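Speaker notes: "Does a tidy house save you money?"

Lalalville Library evening talks, January. Slot is 38 minutes with questions. Aim to stop talking at the half hour.

Opening (no slide)

Don't thank everyone for five minutes. Start with the claim.

The claim is that getting organized pays for itself. You will have heard it from a magazine, from a relative, or from the back of a box. Buy the bins, label the bins, and you will stop buying things you already own. I wanted to know whether there was anything behind it, so for one year I kept receipts for two things: what I spent on storage, and what I spent on duplicates. A duplicate meant something I bought and later found I already had.

Pause. Ask for hands: who has bought a second tape measure? Leave the hands up. Who has bought a third?

Slide 1 - The sales pitch

The pitch usually goes in one direction. Clutter costs money, containers fix clutter, so containers save money. The middle step does all the work and gets the least attention. A container holds things. Whether you can find the things is a separate matter.

Brikano, the shelving range sold at the big store out by Noiphan, has a sign over the aisle saying their shelves give you your weekends back. I asked at the desk how they knew. They were very polite and gave me a leaflet. The leaflet said the same thing in a smaller font.

Keep this light. Some people in the room own the shelves. I own the shelves.

Slide 2 - What I spent

Storage, first year: 200 dollars, before tax. That covers shelf units, lidded tubs, drawer dividers, and a label maker. The label maker takes a cartridge that costs more than I think it should, and I had not planned for cartridges.

Duplicates that same year: I am not going to give a clean total, as I don't trust mine. I missed receipts in the spring and I was generous to myself with batteries. Is a pack of batteries a duplicate if you have four loose ones in a drawer and no idea if they work? I went back and forth on that for a month. If somebody quotes you an exact figure for money lost to clutter, ask what they did about batteries.

What I can say is that the duplicates were cheap. Tape, picture hooks, cumin, light bulbs, one pair of scissors. The expensive mistakes of the year were a coat that didn't fit and a faucet repair I tried to do myself. No tub would have helped with either.

Slide 3 - The number everybody repeats

People like to say how many objects there are in a home. The figures go up every time I see one. So I tried my own place and wrote down 3918 before I quit, with the garage still to do.

Tell them how I counted, or the number is worthless. A box of screws was one thing. A deck of cards was one thing. Books were one each. Jigsaw puzzles were one each, thank goodness. Change any of those rules and you get a different house. Someone who counts every screw and someone who counts the box will be thousands apart, and both will put it in a headline.

(If running late, skip the jigsaw line and go straight to slide 4.)

Slide 4 - Does sorting help you find things?

My best case for the other side. Be fair here.

Yes, for some things. The medicine cabinet got better and stayed better. So did the drawer with the chargers. Both are small, both get opened every day, and things go back in them with no thought at all.

No, for the tubs. An opaque tub on a high shelf is a very good place to lose a glue gun. I labeled one "Misc. Household" in September and by the holidays could not have told you a single thing in it. Clear tubs were better for a while, until I stacked them three deep.

The pattern I noticed, and I would not bet the farm on it, is that reach mattered more than sorting. Anything I could get to with one hand stayed in order. Anything needing a step stool became a museum.

Slide 5 - Renting the problem out

Short section, but people always ask.

Skolport runs the storage units on the edge of town. The first month is cheap and the months after that are not. I rented the smallest one for a season to see what would happen. I visited it twice, once to put things in and once to take them out. Between those visits I paid rent on a bread machine.

There are good reasons to rent a unit: a move, a death in the family, a renovation. "I'll go through it later" is a weaker one - I know, that was mine.

Slide 6 - What I would test before buying anything

Read these out slowly, they're on the handout too.

Pick one drawer. Empty it onto the bed. Put back what you used in the last month, and put the rest in a paper bag with the month written on it.

Leave the bag by the door, where it annoys you.

Write down every time you go into the bag and what for.

After 3 months, look at the list. A short list means the drawer did not need a divider. It needed to be less full, and that cost you a paper bag. A long list means you took out the wrong stuff, so put it back and try a different drawer.

Expect somebody to say this only works for people living alone. It's a fair objection and I don't have a good answer. In a shared house you will argue about the bag.

Slide 7 - So does it pay?

Don't oversell the skepticism either. In my house, for one year, with bad record keeping, the storage cost more than the mistakes it was meant to prevent. The second year might look different with the shelves already paid for. I have been told this by several people who also own a lot of shelves.

I do like the look of the closet now. I would count that as something. I would not count it as savings.

Questions I got last time

Are wooden crates better than plastic? Heavier. Couldn't tell you past that.

What about donating? Do it, but call first. The drop-off by the post office turns away more than people expect, and then you have a trunk full of boxes.

Do you still use the label maker? When I can find it.

Is there an app for keeping an inventory? Plenty. I tried one and stopped at the kitchen. Entering each spoon took longer than looking for a spoon.

Practical

Water on the left side of the lectern. Clicker sticks, press it firmly. Handouts go out at the end or they'll read ahead. Lights come up at 8:15 p.m. whether I've finished or not. Leave the last slide up during questions.

Slide 8 - Last slide, no text
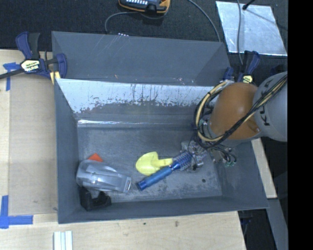 Reading time: 6 min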